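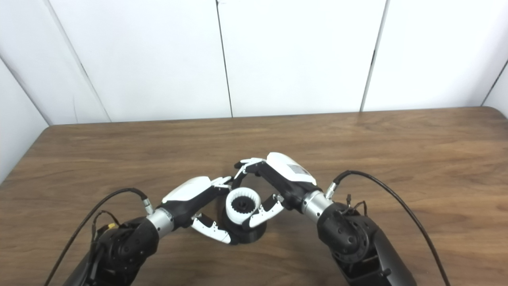 小型圆柱齿轮组件重装后转动发涩,一圈里有一处卡点

分类:机械传动 / 维修装配
标签:行星减速 齿轮 润滑脂 间隙

手上有一个Flekent的小型行星齿轮组件,圆柱形,从一台旧的Portela送料机上拆下来的。原来能用,只是噪声偏大,于是拆开清洗,换了新脂再装回去。装完以后用手转输入端,每转一圈都有一处明显发涩,过了这一处又恢复顺畅。

已经做过的事:
内齿圈和行星轮用煤油洗过,压缩空气吹干,放大镜下没有看到崩齿。
行星轮销轴没有更换,表面有轻微磨痕,指甲刮不出台阶。
端盖螺钉四颗,按对角顺序拧紧。手边没有小量程扭矩螺丝刀,凭手感。
润滑脂是Zuvmont的锂基脂,齿腔基本填满。

平时在木桌面上装配,没有专用夹具,一手托住外圈,一手转轴。想知道卡点更可能出在齿上还是端盖上,有没有不用上仪器的判断办法。

补充:拆的时候没有给行星轮做位置标记。

——— 钝刀削竹

先把卡点的周期弄清楚,再谈是哪个零件。在输入轴端面和外壳上各划一道线,缓慢转动,记下每次发涩时两道线的相对角度。

1. 卡点固定在输入轴的同一角度,每圈必现:优先查太阳轮和输入轴,看齿槽里有没有残留物,轴有没有弯。
2. 卡点随输出端的位置重复,输入端要转好几圈才出现一次:查行星架、输出轴承和端盖。
3. 间隔不规则:多半是脂里混了颗粒,重新清洗。

你写的是“每转一圈”,如果指输入端,按第1条处理。煤油洗不掉压进齿根的硬颗粒,用削尖的竹签逐个齿槽走一遍,不要用钢针。

端盖的影响也容易排除。四颗螺钉全部松半圈,再转。阻力明显下降,说明端盖压偏或者轴向间隙被吃掉了,检查止口有没有毛刺、垫片有没有漏装或叠装。阻力不变,端盖可以放过。

行星轮没有做标记是个问题。跑合过的齿面换了位置,会有轻微的不均匀感,但一般表现为沙沙声,不至于形成单点发涩。行星轮能翻面装的,还要确认有没有装反,看齿端倒角和原来的磨痕方向。

另外脂填得太多。这种尺寸填到齿腔容积的40%就够,填满以后搅动阻力大,会盖住真正的手感。建议先擦掉大部分脂,只留一层油膜做检查,确认顺畅再补脂。

——— 二级从动轮

换个好脂就行了。我用Tokia的,从来没卡过。

——— 路过加油

楼上换脂解决不了单点发涩,脂的问题应该是整圈都重。

补充销轴这一项。指甲刮不出台阶不等于没有磨偏,拿千分尺在同一截面上转90度测两次,两个读数差得多就换。没有千分尺,可以把行星轮单独套回销轴,用手指拨,逐个比较晃动量,明显松的那个先怀疑。

手转检查时外圈不要握得太紧。薄壁内齿圈受力会变形,手指捏在哪里,哪里就可能发涩。换一个握持位置再转一遍,卡点跟着手走,就是捏出来的。

——— 齿侧间隙

回复:按1楼的方法划线,卡点确实固定在输入轴同一角度。松开螺钉没有变化。太阳轮有一个齿槽的根部嵌了一小片金属屑,竹签剔出来,脂也擦掉大半,现在手转没有卡点。销轴还没有测,等借到千分尺再说。

——— 钝刀削竹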